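Ralton Repair Rooms - monthly safety checklist
Hornar building, ground floor. Checked 5 January 2020.

Fire exit clear and unlocked - OK. Mat moved, it was catching the door.
Extinguishers in date - OK. Tag 586 is faded, ask Sison for a new one.
Portable appliance labels - 15 checked, one kettle failed and taken out of use.
First aid box - short of plasters and eye wash. Order both.
Work areas, condition of cases and fixings - see pictures. 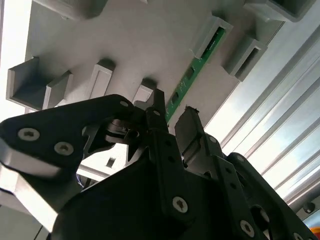
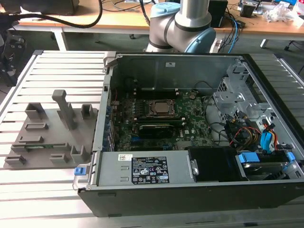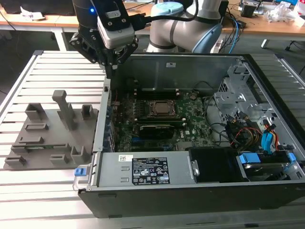 Item 5. First picture: grey holders on the panel. Second and third: computer tower on its side, side panel off.

Comments: no sharp edges found. Covers to go back on before anything is plugged in.
Stairs lighting - FAIL. Bulb out on the top landing. D'Souza to replace within 7 days.
Floor by the sink - OK, but the edge strip is lifting.

Next check due at the end of January.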